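About Merlow

Company
Products
Sizing guide
Trade accounts
Contact

Merlow supplies countertop and drawer storage for bathrooms, dressing tables and small desks. The range covers upright cups, shallow trays, drawer dividers and wall rails. We sell to households through our own store and to salons, hotels and dormitories through trade accounts.

The company was set up by Thenmozhi Salian, who had spent nine years specifying fixtures for hotel bathrooms. The first product was a single drawer divider sold under the name Plusska. It is still in the catalog, with a revised corner joint. In June the full range moved to one warehouse, and orders for the Trenbridge and Lindqvist lines now ship together.

What we make

Trenbridge is the upright line: cups, canisters and divided caddies for things that are stored standing up. Lindqvist is the flat line: trays and inserts for things that are stored lying down. Plusska dividers fit inside either a drawer or a Lindqvist tray. The three lines share one set of base dimensions, so a cup from one year's catalog sits beside a tray from another without a gap.

There are 19 current part numbers. Discontinued parts remain available as spares until stock runs out, and the spares list is updated on the first working day of each month.

How we size a product

Sizing starts with the contents. We keep a reference collection of 967 household items, each measured for length, widest point and weight. Combs, brushes, pens, scissors, razors and makeup tools make up most of it. A new container is drawn only after we have decided which of these it must hold.

Brushes are the hardest group. A hairbrush has a narrow handle and a wide head, and nearly all of its weight is at the head end. Placed handle down in a cup, it raises the center of gravity well above the rim. A short handle makes this worse, as little of it reaches below the rim and the head rests on the edge.

For each cup we record three values: inside diameter, inside height and the load at which it tips. The tipping load is measured with the cup on a flat, level surface and the weight applied at the rim. Cups intended for brushes must pass at 400 grams. Cups intended for pens and combs are rated lower, and the rating is printed on the carton.
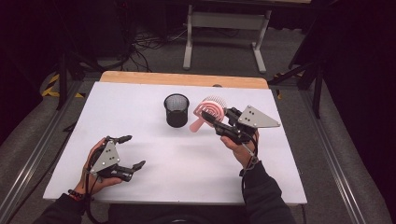

Open mesh and solid walls are rated separately. Mesh lets air reach the bristles and handles and is easy to rinse. Solid walls keep dust off and are better suited to items stored point down. Neither type should be used for wet razors unless the product page lists a drain insert.

Trade accounts

Trade customers receive dimensional drawings on request, along with the tipping data for every part. The minimum first order is 3000 pieces for custom colors. Stock colors have no minimum. Samples are charged at list price and credited against the first order.

Returns

Unused items can be returned in the original carton. For a damaged part, send the part number from the base label and a short note on the fault to the service desk.

Page last updated Sun 11 August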